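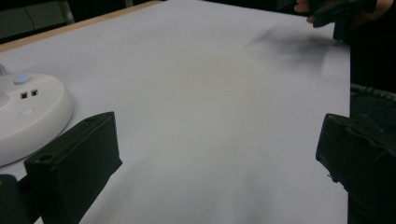
White table, wooden edge.

I finished the big jigsaw!! If you have been reading along you know I have been threatening to write this post for ages, so get a drink and sit down, because I have a lot to say about sky.

The puzzle is the Trerelar harbor one, 4000 pieces, and I should explain for newer readers that I had never gone above 1097 before. (Yes, 1097. It was an old lighthouse puzzle with an odd cut and I still love it.) I started the harbor in August and put the last piece in on 3/18/18, a little after lunch, with my coat on, on my way out the door to buy onions. I did not get the onions.

Let me start with sorting, which is the part everyone wants to skip and which I have come to adore. I used to pull out the edges, dump the rest in the lid and go. You can do that with 625 pieces and have a great time. With this one I spent eleven evenings only sorting, and I would happily have spent more. First edges, then anything with a rope or a mast on it, then roofs, then water, then sky. Then I sorted the sky again by shape, because the sky in this thing is one long gray-blue smear from left to right and color stops helping you very fast.

Shape sorting, if you haven't tried it: put the pieces with two knobs opposite each other in one pile, two knobs side by side in another, three knobs, one knob, four, none. When you have a gap, look at what the gap wants and only go through that pile. It sounds dull and it is a bit dull, but there is a rhythm to it once you get going, and I got through two whole audiobooks and most of a third. I had one corner of sky where I tried every piece in the three-knob pile, got nowhere, and then found out I had a wrong piece sitting in there from a week before. It fit so well! The only clue was a hairline of light along one side. Since then I run a fingertip over every join, and if I feel a ridge, out it comes.

The boats were pure joy. There is a little green one near the pier called the Furtună, with the name painted on the stern, and I found the piece with the ă on it while I was on the phone with my sister and yelled so loud she thought I had been stung. I did that boat in one sitting and then walked past it all the next day just to look.

I owe a big thank you to Paraschiva Crăciun, who runs the puzzle swap at the library and lent me her sorting trays for the whole winter. She also gave me the best advice I got, which was to work on any hard area for 200 pieces and then go do something easy, whether or not the hard area is going well. I kept a tally on an envelope for that. It saved the sky for me. I would come back from a row of red roofs feeling like a genius, and three pieces would drop in right away.

Some things I would do differently:

I would build the sky in strips on separate boards. I made mine in one big sheet, and sliding it into place took two people, a bedsheet and some language.

I would get a better lamp early on. I bought one in January and the blues turned out to be four different blues. Four! I had been sorting them as one for months.

I would keep the poster out of sight more. Odd, I know, but I was leaning on it so much that I quit looking at the pieces themselves. The week I put it in a drawer was one of my fastest.

People keep asking if I am going to glue it. No! I had it up for nine days, showed it to everyone who came by (and the guy who came about the water meter, who was very nice about it), and then took it apart row by row and bagged it by section. It goes to the swap next, with a note in the box about that corner of sky. My sister thinks breaking it up is a crime. I like to think of somebody else finding the ă.

Next up is one from Flusero, a market street with what looks like a hundred umbrellas, and I already have the edges pulled out. I have been told their pieces fit tighter than Trerelar's, and so far I agree, you can pick up a run of six edge pieces and they hold. If anyone has done it, please tell me whether you started with the umbrellas or the cobblestones. I am leaning umbrellas, but I have been wrong before, and I do have a lot of trays free right now.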